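Shared kitchen opens on second floor at Dustthorpe

Tue 7 August

Staff at the Ritix building in Dustthorpe have a kitchen of their own again. The room opened this week, after work that began in March, and replaces the old tea point by the stairs.
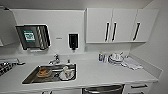
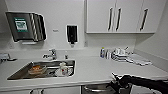
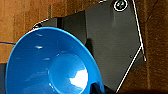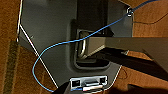

What has been put in

The new kitchenette has a long white worktop with a stainless steel sink set into it, and white wall cupboards with black bar handles. Paper towels and soap are on the wall by the sink, so both can be reached without dripping across the floor.

The fitting was done by Vlachou, a joinery firm from Flidport. The bill came to 3695 pounds, of which 2225 went on the cupboards and worktop and almost 1000 on plumbing. The rest paid for paint and small fittings.

Using the room

The kitchen is open to everyone in the building – visitors included – whenever the main doors are unlocked. Users are asked to wash up their own bowls and cups and put them away before they leave. Anything left in the sink at the end of the day will be moved to a crate under the stairs and kept for 2 weeks.

Food may be stored in the cupboards if it is sealed and marked with a name. Please keep the worktop clear overnight for the cleaners.

The old tea point will be turned into a coat area later in the year. Faults with the taps or cupboards should be reported to the front desk.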